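Zarnumico Grosenar tower, barebone, for rebuild
Stock no. 681

Desktop tower supplied without operating system or side panel. Black case, green motherboard, SATA data and power cabling fitted. The power supply is tested under load at Hulura before dispatch. Processors are sold separately; see the Grewal parts list.

Interior of the tower, side panel off:

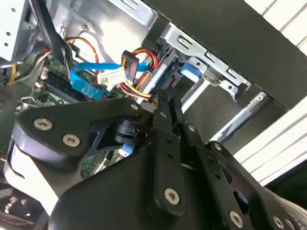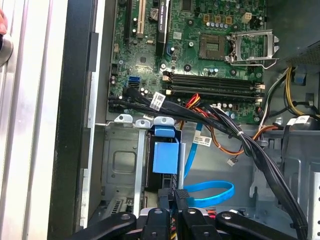
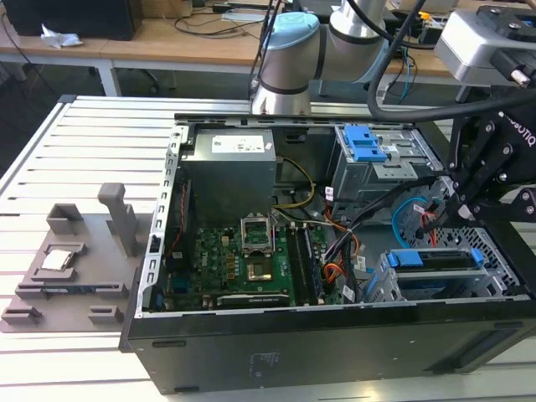
Keep the socket lever raised until the processor is seated. Do not touch the contact pins. Units returned with bent pins are charged at the board rate.

Barcode labels on the cabling must stay in place for the warranty to apply.

Warranty: 14 months, parts only
Delivery: 4 working days
Trade orders: Beverley Treloar, extension 523
Page last revised November 14, 2018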